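Fasari Wearable Capture Kit

Backpack recorder, hand-held gripper and marker cubes for collecting manipulation demonstrations outside the lab

Part of the Triseck data collection line. Sold by Valtonen.

Overview

The Fasari kit records how a person performs a manual task and stores it in a form that can be used to train a robot policy. The operator wears the recorder, holds a gripper in one hand and works in an ordinary room. No robot is needed on site. The gripper has the same finger geometry as the matching robot end effector, so recorded grasps can be replayed or learned from without retargeting a five-finger hand.

The kit is supplied to research groups working on imitation learning, mobile manipulation and household tasks. It is the hardware used in the Bramcombe study described further down this page.

How tracking works

Wrist and gripper poses are estimated from fiducial marker cubes. Each cube carries a different coded pattern on every face, and one clearly visible face is enough for a six-degree-of-freedom pose. When two faces are visible, the solver uses both and the orientation estimate is steadier. Cube patterns are unique within a kit. Two kits can run in the same room if their pattern sets differ; specify this when ordering.

The free arm carries a wrist cube only. It is tracked as a pose without finger state. Many household tasks use the second arm for bracing or holding, and leaving it out of the record makes those tasks harder to reproduce.

The head camera looks down over the operator's chest and covers the hands and the work surface. Gripper opening is recorded separately over the cable and aligned to the video by timestamp.
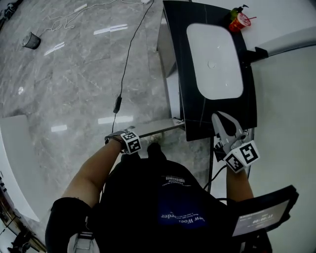 Head camera view at a bathroom vanity. Wrist cube on the left arm, gripper and second cube on the right, backpack worn on the front.

Wearing the recorder

The backpack can be worn on the front or the back. Front wear keeps the gripper cable short and allows the operator to reach the tablet without taking anything off. Back wear is better for tasks near the floor. Shoulder straps should be tight enough that the pack does not swing when the operator bends. Route the gripper cable on the inside of the forearm and leave enough slack for a full reach overhead.

Before the first take of a session, run the calibration routine with all cube faces clean. Glossy stone, mirrors and chrome taps can return a reflected marker. The solver rejects most of these on handedness, as a mirrored pattern does not decode to a valid code. Reflections of ceiling lights are a separate problem. They can wash out a cube face held low over a polished floor, and fixed exposure is recommended in such rooms.

Results from the Bramcombe study

The Bramcombe household set was collected with this kit in bathrooms, kitchens and utility rooms. It contains 1,497 demonstrations across 22 tasks. Operators received one practice session and no scripted motion. Each demonstration was cut to a single task and checked for marker dropout before it was accepted.

Of the full set, 143 demonstrations were rejected at the dropout check and are supplied in a separate folder with their raw video. The main cause was the operator's own forearm covering the gripper cube during reaches across a deep counter. Mounting the cube closer to the wrist reduced the problem but made the gripper feel heavier at the back, and some operators then changed their grip during long takes. The current mount is a compromise between the two.

Policies trained with both arms' poses were compared with policies trained on the gripper arm alone. The two-arm version did better on tasks where one hand steadies an object. On single-hand tasks, such as placing a cup beside a basin, the comparison showed no clear difference. Bathroom tasks remained the weakest group overall, and wet or reflective surfaces are under further study.

Specifications

Recorder: backpack unit, front or back wear
Display: tablet with session timer, mounted on an arm
Gripper: hand-held, two fingers, wired
Tracking: marker cubes, one on the gripper and one on the free wrist
Camera: head-mounted, wide angle
Recording time: up to 7 hours per charge
Output: synchronized video, cube poses, gripper opening, session log

In the box

Backpack recorder
Hand-held gripper with cable
Gripper cube and mount
Wrist cube with strap
Head camera
Tablet and bracket
Calibration board
Charger

Ordering notes

Grippers are configured for right-hand use unless left-hand use is requested. Replacement finger pads and cube faces are stocked separately. Damaged cube faces should be replaced as a set, and the kit must be recalibrated afterward. Orders received by noon on Friday are packed the same day. The Bramcombe set is available to kit owners on request; include the kit serial number and a shipping address for the drive.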